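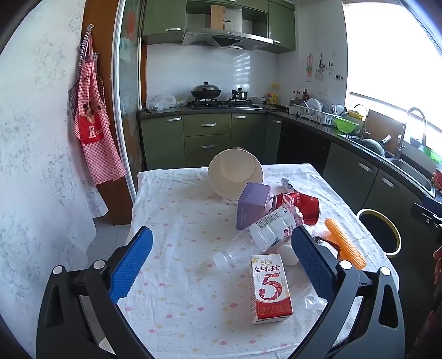

Handgreifer statt Roboterarm: Zwischenstand nach 3 Wochen Brultholm

24. September 2024

Kurz, weil gleich der nächste Trainingslauf fertig ist. Wer nur das Ergebnis will: unten bei "Zahlen".

Worum es geht. Wir wollen eine Aufräum-Policy lernen, die mit vollgestellten Küchentischen klarkommt, und zwar nur aus Daten vom Handgreifer. Keine Teleoperation, kein Arm in der Küche. Läuft bei uns unter dem Namen Brultholm. Der Vorgänger hieß Trostetti und war Teleop, sauber, langsam, teuer. Reden wir nicht drüber.

Was die Policy bekommt: Kamerabild vom Greifer, Öffnungsweite, relative Pose. Mehr nicht. Ausgabe sind kurze Aktionsstücke, danach wird neu geplant.

Warum so viel Kram auf dem Tisch

Der erste Datensatz war zu brav. Ein Objekt, glatte Platte, viel Platz drumherum. Auf dem Prüfstand super, in einer echten Küche Katastrophe. Also jetzt: zerknittertes Tischtuch, Milchkarton, Ei, liegende Flasche, Dose halb unter der Flasche, Maiskolben, Schüssel auf der Kante. Dazu eine dünne durchsichtige Tüte, die auf dem Tuch kaum auffällt. Genau die will ich im Datensatz haben.

Das Ei ist der Härtetest. Direkt hinterm Karton, von vorn kommt man schlecht ran. Menschen lösen das ohne Nachdenken, schieben erst den Karton weg oder drehen das Handgelenk. Diese Umwege sind der eigentliche Wert der Daten, und die gehen verloren, wenn man beim Filtern nur auf kurze Trajektorien schaut. Hab ich beim ersten Mal gemacht. Blöd.

Zahlen

Insgesamt 2.962 Demonstrationen. Davon 900 auf unordentlichen Tischen wie oben, der Rest alt und brav. Verglichen hab ich Training auf allem gegen Training nur auf den 900, jeweils 5 Seeds, gleiche Schrittzahl.

Ergebnis: die 900 allein schlagen den ganzen Haufen. In allen 5 Seeds. Bei einzeln stehenden Sachen kein nennenswerter Unterschied, aber sobald sich zwei Objekte berühren, geht die Schere auf. Die Policy aus dem großen Topf greift zu gerade an und räumt den Nachbarn mit ab. Hätte ich so deutlich nicht erwartet.

Vorsicht: Das ist alles offline plus ein kleiner Test am Arm bei Brenden. Ein Arm, eine Küche. Daraus würde ich noch kein Paper machen.

Was nicht geht

Durchsichtiges. Flasche mit Etikett okay, Tüte fast nie. Die Policy zögert, fährt drüber, zögert wieder. Mehr Daten haben bisher nichts gebracht, vieleicht ist es schlicht die Auflösung.

Und die Posenschätzung. Bei viel Gegenlicht vom Fenster driftet das Tracking weg, die Episoden fliegen dann raus. Der Petrenko-Filter (unser internes Skript, heißt halt so) wirft da eher zu viel weg als zu wenig. Muss ich nochmal an die Schwelle ran.

Nächste Schritte

Brave Daten nicht wegwerfen sondern runtergewichten, mal sehen. Höhere Auflösung nur für den Bereich zwischen den Fingern. Und eine zweite Küche, mit anderem Tuch, sonst lernt das Ding am Ende nur Pünktchen.

Code kommt, wenn er aufgeräumt ist. Also nicht diese Woche. Fragen zu den Gewichten gern in die Kommentare, ich antworte wenn der Lauf durch ist.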